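Textile Care and Handling, Unit 6
Folding and Flat Storage of Knitted Goods

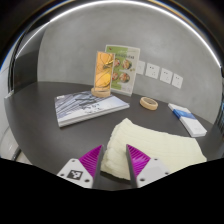

6.1 Scope

This unit covers the folding of knitted pieces on a household table: throws, scarves, baby blankets, and unseamed panels. Woven goods were treated in Unit 5. Garments with sleeves follow in Unit 7.

6.2 Why knits are folded

A knit is a system of loops. Under its own weight the loops lengthen in the vertical direction and narrow across, and a piece left on a hanger grows at the hem. Folding spreads the load over the full area. Ribs and cables recover better than plain stockinette but hold a sharp crease longer, so the fold line is left rounded and is never pressed by hand.

6.3 Work surface

Use a smooth, matte surface at table height. Rough boards catch loops. A dark top is preferred for cream and white yarns, as lint and stray fibers show against it and the edge of the piece is easy to follow. Books and stands may stay on the table if the open area is at least as large as the piece after its first fold. Heavy books are not to be used as weights on a knit.

6.4 Procedure

Lay the piece face down with the ribs parallel to the near edge of the table.
Square the corners by lifting and setting down. Do not drag.
Fold the far edge to the near edge. Leave the fold soft.
Fold once more across the ribs, into a loose rectangle.
Check the corners. A corner that lifts is turned under by one rib width.
Move the piece with a flat hand beneath it. Lifting by one corner stretches the end loops.

6.5 Storage

Stack no more than four pieces, heaviest at the bottom. Refold along different lines every July, when the cupboard is emptied for cleaning. Cedar blocks are placed beside the stack, not on it.

6.6 Practice record

The practice panels are Clanditine rib, off-white, 200 stitches wide. Panel 2,710 is for the soft fold and panel 2,736 for the corner check. Enter the panel number, the length before folding, and the length after one week flat. Both lengths are measured along a center rib with no tension on the piece.

Reading: Wulora handbook, section on loop recovery. The Voteck storage tables are optional.

Revised Nov 28, 2019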